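Packing for cold weather when you live somewhere warm

22 August 2021

We leave for Prusten in December, and I have already started on the packing. I know it's early. Last time I left it to the final evening and ended up buying gloves at a gas station in Banville, so this year I am doing it in stages.

The drive is 600 miles each way. We split it over two days and stop for the night at the halfway point, so I pack a small overnight bag separately from everything else. It holds a change of clothes, toothbrushes, phone chargers and whatever book I'm reading. The rest stays locked in the car.

The car is a Honda with a trunk that is wide but not deep. Hard suitcases don't fit well in it. Soft bags do, and I've switched to those completely. Two of them lie flat on the bottom, the boots go in the gap behind the wheel well, and coats go on top where we can reach them. When you step out at a rest stop in shorts-weather clothes and it's 15 degrees, you want the coat first.

Coats take up the most room, of course. I have tried the vacuum bags with the little valve. They work fine on the way out, but at the cabin there's no vacuum, so coming home you are back to sitting on the bag and pushing the air out by hand. Now I just roll things tight and put a belt around them.

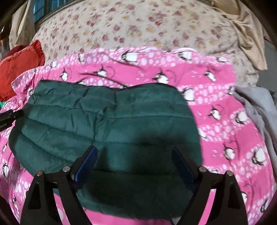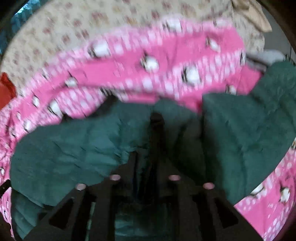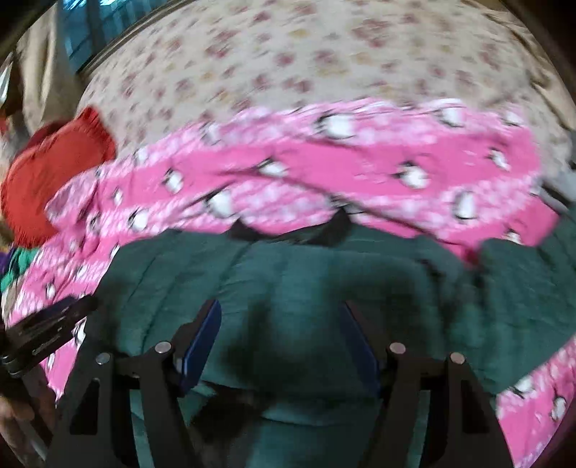
Sweaters I limit to 3 per person. I used to bring one for every day and wore the same two. Thermal shirts are a better use of space, and they dry overnight over a chair. Socks are the exception. I bring twice what I think I need and have never regretted it.

The other big item is a wool blanket from 1980 that came from my parents' house. It weighs a lot and smells faintly of cedar however often I air it out. It rides on the back seat and gets used the whole way up.

Food is its own bag. Seso, the little store near the cabin, closes early in winter, and we usually arrive after dark. I bring soup, bread, coffee and eggs for the first morning, plus a can opener, as the one in the cabin drawer has been broken for years.

Still on my list: new wiper blades, an ice scraper with a longer handle, and boots for the kids, who have both gone up a size. I'd like to have the boots bought before the end of October so they can be worn in around the house.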